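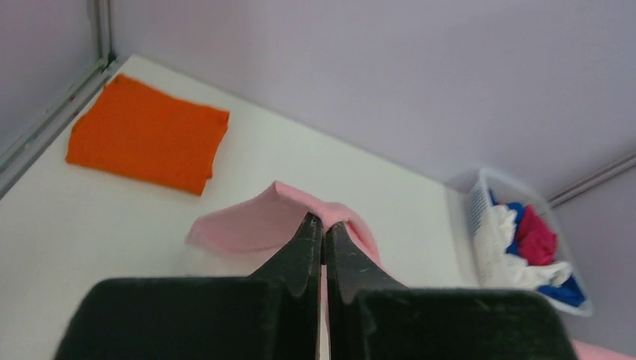 Ovstead Evening Sewing Club - Talks and Demos

Mending talk, speaker notes (Debora)
Slot is 7 pm, done by 7:40, then tea. Don't run over again.

START

Hi, thanks for coming, name, club, how long I've been doing this (keep it short). Phones on silent. Bathroom is past the stairs.

Ask for hands: who has a pile of clothes at home waiting to be fixed? Wait for it. Who has had the pile more than a year? Put my own hand up.

Say what tonight is: holes, hems, thin spots. By hand, no machine. Not zippers. Somebody always asks about zippers, tell them Garba is doing zippers in May.

WHY I STARTED

The gray coat story. Lining went under the arm, shop in Sanbridge wanted 80 dollars, coat cost me 20 at a yard sale. Went home mad. Fixed it with curtain fabric and the wrong thread. Still wearing it. Hold up the coat, turn it inside out, let them see how bad the stitches are. Pass it round.

Don't do the long version with the bus.

LOOK BEFORE YOU SEW

Biggest thing I want them to take home so go slow here.

Hold the cloth up to a window. Thin spots show as light. A hole is usually the middle of a bigger weak area, so patch the whole weak area. If you sew right at the edge of the hole the stitches pull out in the first wash. Did this for years.

Woven or knit? Tug it. Knit gives, woven mostly doesn't, except on the diagonal. T-shirts and sweaters are knit. Shirts, sheets, jeans woven. Stretchy jeans are a pain, say so and move on.

Wash it first. Dry it the way you normally dry it. Patch fabric too!! New cotton shrinks and then the patch puckers. Show the puckered pillowcase.

THREAD AND NEEDLES

Keep this quick, last time it took half the talk.

- all-purpose polyester is fine for nearly everything
- match color in daylight, go a shade darker if stuck
- arm's length of thread, no longer, it knots
- thin needle for thin cloth
- throw out bent needles (in a jar not loose in the trash)

Beeswax if anyone asks. I don't bother with it, Nima swears by it. Let Nima talk for one minute. One.

HOLES IN WOVEN STUFF

Patch goes behind. Cut it bigger than the weak area, a thumb's width all the way round. Round the corners, square corners lift.

Pin. Baste with big ugly stitches in a color you can see. Take the pins out. Now flip it over and sew from the front, small running stitches, rows going past the hole on both sides. Don't pull tight. If it's bubbling you pulled tight.

Take out basting last. Show the jeans knee, then the kitchen towel.

Somebody will say iron-on. Iron-on is ok to hold a patch still, but stitch it as well. Edges come up on anything that bends, so knees and elbows.

DARNING

Wool socks. Use the mushroom, or an orange, or a light bulb if you've still got an old one. Start well outside the hole in good knitting. Up and down first, all the rows, then weave across, over under over under. Leave a tiny loop at each turn for shrinkage.

Pass round the three socks: Femi's first one, Femi's most recent, mine. Femi said ok to this, thank him.

Don't get into machine darning.

HEMS

Try it on WITH THE SHOES. Say it twice. Get someone else to pin it, you can't pin your own hem, you bend over and the whole thing moves.

Press before you sew. Most wobbly hems are just not pressed. Fold, press, fold, press, then needle. Blind stitch: catch one or two threads of the outside, then a bigger bite of the fold. Thread should feel a bit slack.

Asabe's tip, an old postcard as a hem guide. Draw a line on it at the depth you want, fold the cloth up to the line, iron right over it. Works realy well. No plastic cards, they melt, ask me how I know.

Curtains: hang them for a week before you hem. They drop.

WHEN TO GIVE UP

Sheets that are thin all down the middle. Elastic that's gone crunchy. Anything you didn't like before it ripped, let it go. Cut the good parts off for patches, save the buttons.

My button jar, we counted it at the spring social, 742. Garba guessed 100. Rub this in if he's in the room.

PRACTICE BIT (if there's time, there won't be)

Everyone gets a square with a hole in it, a patch, a needle already threaded. Pairs. Walk round and help. Left-handers work from the other side, same stitch, don't make it a big thing.

If short on time they take the square home.

QUESTIONS

Likely ones:
Moths - freezer, sealed bag, then brush out the closet.
Leather - I don't do leather.
Can I fix a silk blouse - yes but slowly, practice on a scrap frist.
Where do you buy thread - Zulen on the corner, bring the garment with you.
Will you do mine for me - no, come to the next meeting and I'll sit next to you.

Sign-up sheet by the door. Get the coat back. Get the socks back. Count needles into the tin before anyone puts the chairs away.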